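The Desk Room at Kirnadley

Posted 2019-09-16

So many of you asked how the long room came out that I finally sat down and made a page for it. If you're new, Kirnadley is the old seed store at the bottom of our road, and the long room is upstairs on the side that gets the afternoon light. I've had the use of it since spring and I've been slowly turning it into somewhere I'm happy to spend a whole day. Slowly is the word! My sister thinks I could have furnished a hotel by now.

I'll go in the order things happened, floor first, then the desk, then the small stuff (skip to the small stuff if you're here for baskets, I know who you are).

The floor

I wanted herringbone and I wanted it light. That was the whole plan. The old boards were painted a kind of liver brown and every crumb showed up on them, and the room felt like the inside of a shoe. Gyula Szabó laid the new wood for me in August, and it took him 11 days, including one he spent mostly on his knees by the door getting the pattern to meet the threshold properly. I kept telling him it was fine. He kept telling me to go have lunch.

What I didn't expect is how much the zigzag changes with the time of day. In the morning it goes almost flat and pale, and then by four o'clock every second piece has picked up the sun and the whole thing looks striped. I've stood in the doorway with a cup of tea just looking at it more times than I'd care to admit.

For cleaning I use a dry mop most days and the Romov floor soap when it needs a real wash. A capful in the bucket, wring the mop out hard, go with the light behind you so you can see what you've missed. I tried using more soap once and skated around for the rest of the week, so a capful it is.

A few people wrote to ask if I'd put a rug down. I did try one, a big blue thing from my mother's house, and it lasted an afternoon. It hid the best part of the pattern and the corners curled up. It's back at my mother's.

Choosing the desk

I went back and forth on this for ages. My first idea was one of those heavy old office desks with drawers down both sides, and Craig Munro very kindly drove me out to look at one. It was gorgeous. It also weighed as much as his truck, and the stairs at Kirnadley have a turn in them that has defeated better furniture than that. We measured the turn, we measured the desk, we measured the turn again in case it had grown, and we drove home.

The one I ended up with is called the Ernmont, and I bought it secondhand through Seyoum, the office clearance place by the railroad bridge. I paid $100 for it, and I'd have paid more. They let me push it around the showroom and lean on it, and there was a lovely man there who didn't mind that I asked to see it next to every window.

Things I care about in a desk, in case you're shopping for one too: the edge where my wrists rest, the corners (I am a bumper-into-corners, I have the hips to prove it) and where the legs are. I like to slide my chair sideways along a desk while I'm working and I hate hitting a leg on the way. Drawers I thought I'd miss and I haven't. When I had drawers I filled them with dead pens.

Putting it together again at this end took Craig and me 90 minutes, with a break in the middle to look for the hex key, which was in my back pocket.

The desk on its floor

White top, rounded corners, white metal leg in a T shape with a nice wide flat foot — and all that pale herringbone underneath. I love the white against the wood so much. The wicker basket at the back is the one I keep getting asked about (more on that further down) and the bit of red around the bottom of the leg cheers me up every time I sweep past it.
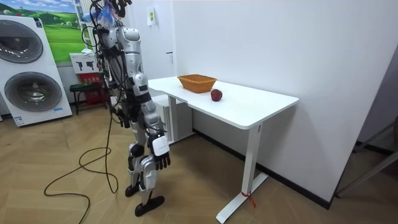
The basket

OK, basket people, your turn. It's a rectangle with sides that flare out, and the color is a soft orange-brown that I think of as weak tea with too much sugar. I'd been looking for something to sit on all that white and warm it up a little. I tried a gray felt tray first and it looked like a dentist's.

It gets used for the mail, mostly, and for whatever I've carried upstairs and don't want to deal with yet. I do try to clear it out before I go home. Wicker does collect dust in the weave, so every couple of weeks I take it out to the landing, turn it over, give it a few good slaps and go over it with a dry paintbrush. Don't soak it. I ruined a very nice one that way when I first had my own place.

What I'd still like to do

The walls. I have 9 little paint samples and I've gone off eight of them. The survivor is a warm white that looks exactly like the white that's already there, so you may not notice when I've finished.

I'd also like a proper shelf along the long side, fairly low, so the light still gets across the floor. Craig says he has some boards in his garage. Craig has been saying he has some boards in his garage for as long as I've known him, so we'll see!

And a better lamp for winter, something with a heavy base and a shade that doesn't glare off the desktop. If you've got one you like for a white desk, please tell me what it is and whether the switch is on the cord. I can't bear a switch on the cord.

Answers to a couple of messages

To the person who asked if the desk wobbles: a tiny bit when I'm rubbing something out with an eraser, and otherwise no.

To the one who asked about chair marks on the wood, I put felt pads on everything with feet and check them when I do the Romov wash. One fell off in the first week and I found it stuck to my sock.

And yes, Gyula does take on other floors, but he's booked well into the winter, so get in line behind my sister.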